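April 1, 2018

Up at the usual time, rain on and off until lunch. Dougal Halliday rang before I'd finished my coffee to ask whether I still had the charger for the old phone. I said I'd look. It wasn't in the hall drawer, which was full of dead batteries, takeaway menus and the instruction book for a kettle we gave away. Threw out the menus. Kept the instruction book for some reason and then went back and threw that out too.

The charger was in the box under the stairs with the spare leads. I've been meaning to go through that box since January. Did half of it today – kept two leads, put the rest in a bag for the recycling place at Pirihi. They take cables on a 400 gram minimum, which the bag will make easily.

Then phones, seeing I was on the subject. I put my screen protector on crooked last month and it has been lifting at one corner ever since, so I bought another from Dunen for $20. Cleaned the glass twice with the little wipe and once with my shirt. One bubble, near the bottom. I can live with it.

Cases are the other thing. I've been going back and forth between a white one and a light blue one. White looks tidy but marks quickly, and the last one I had went grey along the edges before the year was out. Blue hides more. The thick ones are better for dropping and worse for pockets. Dougal says just buy a black one and stop thinking about it. He has had the same black one through three phones, or so he claims, and I don't see how it could fit all three.

Light blue and white cases, and the table with the phone, the dark cup and the green plate and bowl:

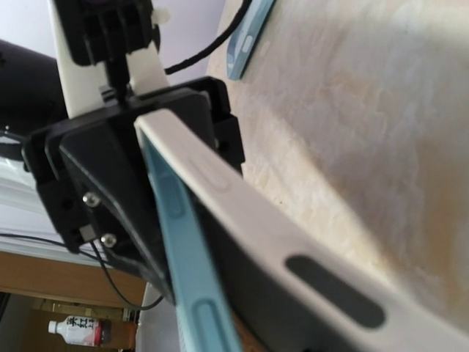
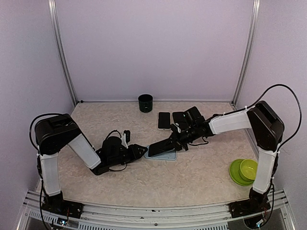
Afternoon

Decided on blue. Wrote it down so I don't change my mind again.

Walked down to the shops when the rain stopped. Tonik had the oat biscuits on special, two packets for the price of one, so I got four. Also milk, onions, a tin of chickpeas and the 425 gram tin of peaches, not the small one. Forgot dish soap. That is the third time this fortnight and I've been making do with the tail end of the bottle and some water.

Met Dougal at the corner and gave him the charger. He stood and talked for a good while about his gutters. The Pranex people have quoted him for the whole back of the house and he thinks it's too much. I told him to get a second quote. He won't.

Home by four. Soup for tea with the onions and chickpeas, a bit thin, better with pepper. Washed up, wiped the bench, put the bag of cables by the front door where I'll trip over it and remember to take it.

Moved my photos off the phone in the evening, which took much longer than it should have. Deleted a lot of blurry ones of the neighbour's cat and kept the one on the fence. Still have the other half of the box under the stairs to do. The lid won't close properly, so I've left it leaning on the wall.

Bed at ten. Dish soap tomorrow.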